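Friday, September 13, 2019

Glaze bench, square plates, taupe over black rim. Continues from the April pages.

Rochelle unloaded the kiln before I got in and left the ware on the cart in shelf order, bottom shelf at the left. Cones on the bottom shelf are down a little further than on the top, same as the last three firings. I have stopped adjusting for it and now put the thicker pieces low.

The body is the Rosales stoneware, same bag lot as April. Glaze is the taupe base, sieved twice. Rim is the Ulotberg black, brushed on with the flat brush after the taupe had dried overnight. Batch was 1000 g dry. The test form is the shallow square, slumped over the plaster hump, edges cut with the wire and sponged once. No foot ring. They sit directly on the underside of the form.

What I wanted to know from this batch:

Whether the thin black rim stays where it is put. In April it ran into the taupe on the inner side and gave a gray-green line that looked like dirt. Macario thought the taupe was too fluid and I thought the black was too thick. We changed both, which means we will not know who was right, but we needed plates more than we needed the answer.

Whether the square form keeps its corners. On the first mold the corners dropped in drying and the sides went flat. The second mold has more curve in the sides and the corners are meant to finish slightly high.

Whether the surface still ripples. There is a faint texture in the taupe when it catches a light, and opinion in the shop is divided. The buyer for the Alano order has seen the April samples and did not mention it either way.

Results so far are from the surface check only. I did this on the white table with the overhead light on, one plate at a time. A matte white top is the only surface in the shop on which I trust a gray-brown. On the ware boards everything taupe looks pink, and on the steel bench it looks green.
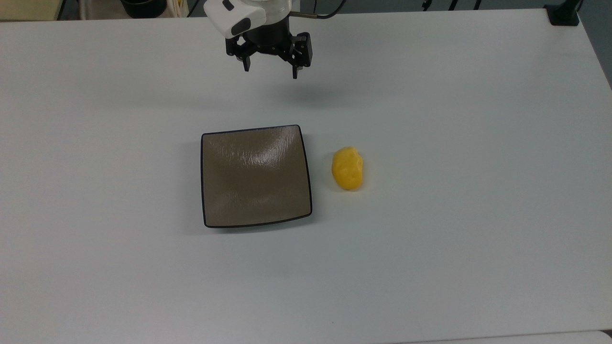 The rim is good. It reads as a thin, even black line on all four sides and there is no bleed into the taupe that I can find with the loupe. I would leave the brush and the dilution alone. On two of the plates from the top shelf the line is narrower at one corner, which is me turning the plate with a loaded brush. Next time lift the brush at the corner and restart on the new side.

Corners are up. The sides curve the way the mold says they should, and the edges have a slight bow to them when looked at from overhead. A straight edge laid across the rim touches at the corners and leaves a gap at the middle of each side. This was also true in the leather-hard state, so it is the form and the kiln is not adding anything. If the customer wants straight sides they need to say so before the third mold is cast.

The ripple is still there. It shows inside the reflection and is very hard to see elsewhere on the plate. Away from the highlight the taupe looks uniform and a good deal darker. I tried turning the plate a quarter turn at a time and the texture is the same in each position, so it is not brush direction (the taupe was poured anyway) and probably not the slope of the shelf. My guess is that the pour overlaps and the glaze does not quite level before it sets. Rochelle's guess is that it follows the sponge marks in the clay. These can be separated without much trouble: sponge one tile, leave one alone, pour both from the same jug.

Color is within what we agreed in April. Compared against the retained tile it is slightly browner. I would pass it. Macario should look at it in daylight before the set is signed off, as he is better at brown than I am.

Rocking: checked by pressing each corner in turn. One plate from the bottom shelf moves, and moves enough to hear. Set aside. The rest are stable. The undersides have been rubbed with the fine pad, but two still drag slightly and need doing again before they go on anyone's table.

Weight of the plate used as the reference is 348 g, taken after rubbing down. Mark this in the mold book as well, since the April figure there was taken before and cannot be compared.

Not done today: the cutlery marking test, the lemon test, the freezer-to-hot-water test. The Inodow scale needs new batteries and the display is fading in the middle of readings, so I took the reference weight three times until it agreed with itself.

Next:

Two tiles, sponged and unsponged, taupe only, poured from the same jug. Fire with the next load at the same position on the shelf.

Lemon slice overnight on a taupe area and on the rim — the black is the one I am less sure of.

Cone 6 again. No changes to the schedule, hold stays at 8 minutes.

Write to Alano about the bowed sides and send one plate with the letter. Pack it flat between two foam sheets with the rim clear of the box.

Rochelle to re-wax the shelf stock and throw out the old flat brush, which sheds hairs into the black. I picked one out of the rim bucket this morning and there will be others.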